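Vollutetti White Worktable: one very happy owner

Reviewed by Ourania Michailidis, 27/06/2020

I have wanted a proper big table for years, and by proper I mean one I can spread everything out on without moving the kettle first. The Vollutetti is that table! I ordered mine from Stullel back in February, paid 340 for it (delivery was extra, and worth every penny given what the box weighed) and I've used it almost daily ever since.

First, the size. It is big. Measure your doorway before you order, then measure it again, and if you live up two flights of stairs as I do, ask a friend round. Panagiotis Kourkoulas from downstairs took the other end of mine and we only had to stop once, on the second landing, where the bannister sticks out.

Putting it together took me an evening with the radio on. The instructions are drawings only, quite small ones, and I did fit one leg back to front (step 9, go slowly there). Once it was the right way round everything pulled up tight and it hasn't wobbled since, even on my old floor.

What I love most is the white top. I sort and mend little things, catches and boxes and bits of old desk sets, and on my last table, a dark brown one from Clalstead, I was forever patting around for whatever I'd just put down. On the white, anything black jumps straight out at you, even a small piece over by the edge. It bounces the light about too, so I've stopped dragging the lamp over in the afternoons.

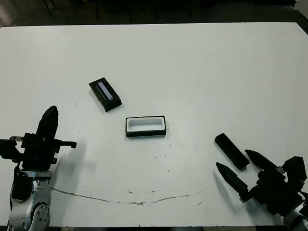

The other side of a white top is that it shows marks, and mine has its share of specks and small scuffs by now. Most of the new ones come off with a damp cloth and a drop of washing-up liquid. The scuffs I've decided to live with. If you're fussier than me, put a mat down from day one.

I'd have liked a slightly softer edge along the front, as it does press into your forearms after an hour or two, and a shelf underneath would be lovely. Small grumbles, though. I looked at the Barrientos one as well, very handsome, but narrower and a good bit dearer.

Would I buy it again? Yes, and I'm already working out whether a second would fit under the back window.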